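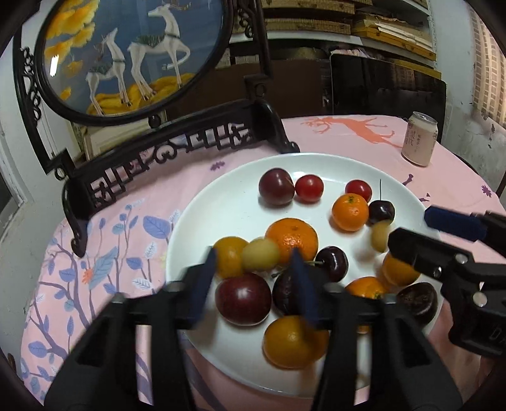
Ukdale Manipulation Program @ukdaleprogram
April 7, 2026

1/ The Ukdale Manipulation Program has completed the first collection period for its mixed-fruit task. This thread sets out what was gathered, how the sessions were run, and what remains to be done before the data are released to partners.

2/ The period produced 477 accepted demonstrations. Each one is a single, continuous recording of a person using two hand-held grippers to move fruit at a table. Recordings with a pause for conversation or a change of operator were not accepted.

3/ Fruit was chosen for practical reasons. Plums, mandarins, cherries and cherry tomatoes differ in size, firmness and surface. A learned policy that closes too hard on a mandarin may do little harm. The same force on a ripe plum is a failure, and we score it as one.

4/ Stems are treated as a separate matter. Operators are asked to grip a cherry by its body and to leave the stem alone. Early trials allowed either method, and the resulting policy often closed on the air beside the stem. Those trials are excluded from the total above.

5/ Collection took place in 14 homes and small offices in the Bronmont area. No location was cleared or redecorated. Tablecloths, ornaments, drinks and household papers stayed where the residents keep them, and operators worked in the light available.

6/ Patterned tablecloths are of particular interest. Our earlier models were trained over plain gray mats and performed poorly on printed cloth. In several tests the arm reached for a printed flower. We expect the new material to reduce this error but have not yet measured the effect.

7/ Session protocol, in brief: the operator arranges the fruit on the plate without a fixed layout, opens both grippers, waits for the tone, and begins. Fruit may touch or overlap. After every 9 demonstrations the plate is rearranged in full and the finger pads are wiped.

8/ Both hands must have a role. In an accepted demonstration, one gripper may steady a piece of fruit or hold back its neighbors while the other lifts. A recording in which the second gripper stays idle from start to finish is moved to the single-hand set.

9/ Failed grasps are kept. If a piece of fruit slips and the operator recovers it, the recording stands, and the recovery is marked in the notes. If it leaves the table, the recording ends there and is filed under drops. Both groups will be included in the release.

10/ Review is led by Youssra Erraji. Two reviewers watch each recording separately and mark the start of contact, the lift and the release. Where their marks disagree, a third reviewer decides. This step has taken longer than planned – more than 40 recordings are still waiting for a third opinion. They are not part of the accepted total.

11/ Operator training is led by Siriporn Ratanaporn. New operators practice for one full session before any of their work is considered. The most common correction concerns speed: people slow down when they know they are being recorded, and the program needs the pace they would use in their own kitchens.

12/ Residents signed a consent form before each visit and may withdraw a recording at any time before release. Letters, photographs of family members and screens showing personal content are blurred during review. Spoken audio is removed from all files.

13/ Processing is carried out with Jisilex, our in-house tool for aligning the two gripper recordings. A timing fault affecting the right-hand device was found during the second week and has been corrected. The affected files were realigned and reviewed again.

14/ The Benmoussa laboratory will receive the first copy for independent testing. Its staff will train on a portion of the set and report results on plates, cloths and fruit that do not appear in it.

15/ A second collection period is planned for August and will add softer fruit, shallow bowls and evening sessions under lamp light. Households in Bronmont that wish to take part may write to the program office. Previous participants are welcome to apply again.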